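Timber frame field shelter on skids, floor joist spacing
Building and Plans > Stables and Outbuildings

kfjeld
Posted 31/07/2024
I have the Kilwood drawings for the two-bay mobile shelter with tack room. The sheet shows 153 mm joists across the tack room at 600 centres with 20 mm boards. That looks light to me for feed bins and saddle racks. Has anyone built it as drawn, or did you close the centres up?
Kjell Fjeld

walham_joinery
We built one as drawn for a yard outside Walham. The tack room span is short and the joists are fine. The boards are the weak part. At 600 centres they give noticeably under a full bin. Go to 400 centres and keep the same board.

Hägglund
Disagree with 400. You are adding weight to something that has to be towed. Keep 600 and fit noggins at mid span under the bins only. Put the bins against the partition, where the load goes straight into the skid.

kfjeld
The skids on my sheet run front to back, so the partition sits over the middle one. That would work for the bins. The grooming area is on the other side of the door and has no skid under it.
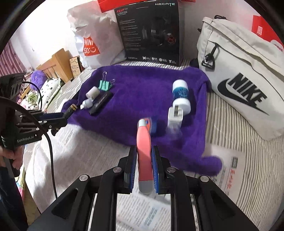 The other thing I am unsure of is the roof pitch. The elevation gives five degrees with box profile sheet, and the notes page says ten. The rafter length in the cutting list only agrees with ten.

Wenche S
Cutting list is correct, elevation is an old revision. I asked Kilwood in January and they sent a replacement sheet. Check the revision letter in the title block, you want C. Mine is up at Grurlow, fairly exposed, and at ten degrees it drains properly. I added a strap at each rafter foot.

walham_joinery
Agree on ten. At five you need sealed end laps and most people leave the sealant out.
On the noggins, they do stiffen the joists, but they only help the boards where they run beneath the actual load. Once somebody moves the bin you are back where you started.

Hägglund
Then don't move the bin. Mine has been towed twice a year with noggins and the floor is still flat. Your 400 centres is about 90 kg of extra timber by the time you have done the whole base.

walham_joinery
The tack room is the only part with a floor. It is nowhere near 90.

Hägglund
Fair enough, I was counting the bays. I boarded mine throughout.

kfjeld
Mine is revision B, so I will ask for the new sheet. Leaning towards 400 in the tack room only. Wenche, which straps did you use, and are they nailed or screwed?

Wenche S
Galvanised twist straps, nailed, every hole filled. Fix them before the sheets go on.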